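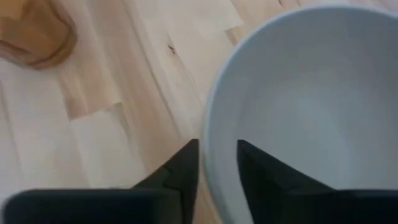
Figure 1. Wrist view with the fingers open, one on each side of the bowl's rim.

Stomcombe College, Robot Handling
Unit 2: Picking up thin-walled and open objects
Notes by Retno Pillai

1. Scope

Unit 1 dealt with blocks. A block has flat parallel faces, and a two-finger gripper closes on it without much thought from the operator. Tableware is harder. A bowl is wider than the fingers can open, so it has to be taken by the wall, with one finger inside and one outside. A tumbler can usually be taken across the body. A straw or a stick has almost no height when it lies flat, and the fingertips have to come very close to the surface to get under its widest point.

The unit covers the approach, the close and the lift for these three cases. Placing is left to Unit 3, apart from the short note in section 5.

2. Approach to a rim

Work from the wrist view for the last part of the descent. The rim should pass between the two fingertips before you go down. Check three things in order:

(a) The line between the tips crosses the rim at close to a right angle. If it does not, turn the wrist first and then correct the position.
(b) The gap on the inside and the gap on the outside are similar. A large difference means that one finger will touch first and push the bowl sideways.
(c) The inner finger has clear space below it. The wall of a round bowl curves in towards the base, and a finger that goes too deep will meet it.

The wrist view gives poor depth. A pale bowl on a pale surface makes this worse, as the outer edge of the rim is the only strong line available. Use the side view for height and the wrist view for alignment. Students who try to judge both from the wrist view tend to stop too high and close on air.

Keep the last part of the descent slow. Blur in the wrist view softens the rim at the point where you need to read it.

3. Mixed settings 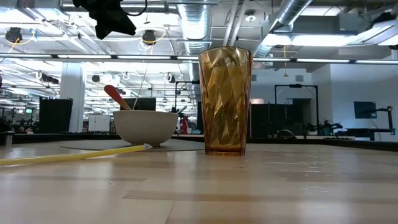 A spoon standing in a bowl changes the job. The handle leans over the rim and takes away part of the arc that could be gripped. Choose a grip point well away from it, and check that the palm will also clear it, since the palm is lower than it looks once the tips are inside the wall. The same applies to a stick that rises past the rim. If both are present and they lean in different directions, the free part of the rim is split, and the nearer part is not always the better one.

Clear plastic causes a separate fault. Background shapes show through the side of a translucent tumbler, and a cut pattern breaks up its outline with highlights. The depth reading on such a surface has holes in it. Take the height from the top edge and the position from the base, and ignore readings from the middle.

A mat raises whatever stands on it. Set the floor height separately for objects on the mat and off it.

4. Closing and lifting

Close at low force until both fingers report contact, then raise the force one step. Lift straight up by a small amount and hold. If the bowl tilts, put it down and grip again; do not try to correct the tilt in the air. A bowl held by one side of its wall will always turn a little, and a spoon in it adds to the turn.

5. Log and marks

Each pair records 55 attempts on the Zidbridge sheet. An attempt counts from the moment the descent starts. Enter the object, the grip point by clock position, the result and, if it failed, one code from the list below.

A -- one finger touched first
B -- closed above the object
C -- slipped on the lift
D -- hit another object

The Pattinasarany set from last year holds 199 attempts and may be used for comparison in the report. Its clock positions are measured from the operator's side, so convert them before you merge anything.

Sheets go in the Skernaron folder before the April session. Bring a printed copy of section 2.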